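Chapter 9
Preparing and Maintaining a Bag-Picking Cell

9.1 Scope of the chapter

Earlier chapters treated the arm and the gripper as separate units. A working cell adds a third element, the container from which parts are picked, and most of the upkeep in a small cell concerns the points where these three meet. The cell used throughout this chapter is the Tulisness training cell at the Trulimdale workshop. It consists of one arm, one two-stage finger gripper supplied by Skinari, and a tray that holds an open paper bag of mixed soft goods.

Soft goods place unusual demands on a cell. Cloth and rope change shape each time they are handled, and loose fibers collect in springs and linkages. The bag also changes shape. A rim that moves inward by 20 mm can touch the gripper housing during descent, and the controller may record this contact as a completed grasp.

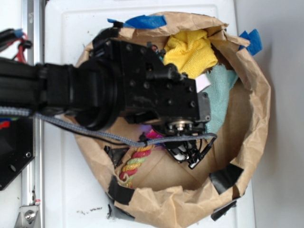

The rim is therefore folded outward and taped before the cell is started. Tape should be pressed flat along its full length and replaced when an end lifts. Painter's tape comes off the paper cleanly but loosens sooner than black tape, and the two may be used on the same bag. The tray is wiped before a new bag is fitted.

9.2 Cable routing

A cable that runs along the underside of an arm must have enough slack for full wrist rotation. Too much slack lets it sag into the container, where it can catch on the load. The Tsikata procedure, followed here, checks the cable at three wrist positions: both limits of travel and the center. At each position the technician lowers the gripper to its lowest programmed height and confirms that the cable moves freely. Power to the arm is removed before any cable is repositioned by hand.

9.3 Inspection interval

The gripper is inspected every 325 cycles. Springs and linkages are cleared of lint with a dry brush. End plate screws are checked for tightness, and thin wires near the fingers are examined for worn insulation. Results are entered in the cell log under the cycle count at which the arm was stopped.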